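Setting up your first listing on Positz

So you've got your account confirmed and you're ready to put something up for sale. I've done this 1,267 times by now (yes, the dashboard keeps score), so let me walk you through the way I do it.

Last updated 24/01/2020

1. Log in and click Sell Something in the top right corner. If you only see Browse, you're still in buyer mode - flip the switch under your profile name.

2. Pick a category. Go as deep as the menu lets you! "Home" gets you lost in a pile, while "Home > Kitchen > Countertop Appliances" puts you in front of people who are looking for exactly that.

3. Write your title. You get 200 characters, but I try to put the brand, the item and the size up front, and leave out words like WOW and L@@K.

4. Add your photos. Free accounts get 8 per listing, and the first one you upload becomes the thumbnail.

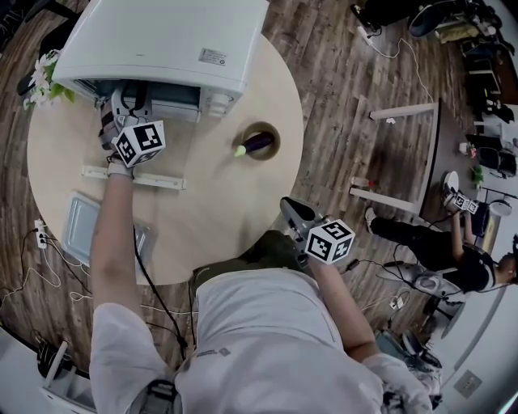
White microwave oven on a round table.

Note: Photos upload in the order you click them, so if the wrong one ends up first, just drag it over. It takes a second or two to save.

5. Set your price and choose Fixed or Offers. I nearly always go with Offers on bigger stuff (people love to haggle, and I kind of do too).

6. Choose your delivery options. Local Pickup is on by default. If you want to ship, connect your Prundico account first under Settings > Shipping, then come back and hit Refresh Rates.

Caution: Don't close the tab while the rates are loading. Your draft saves the title and price but not the shipping choices, and you'll be typing in package weights all over again.

7. Hit Preview, read it through on your phone as well as your computer, then hit Publish.

Note: New sellers go through a review that can take up to 2 days. You can't edit while it's pending, so fix your typos before step 7!

If you're moving listings over from Pistetti, skip all this and go to the Import section. Oksanen files work there too, but only the CSV kind.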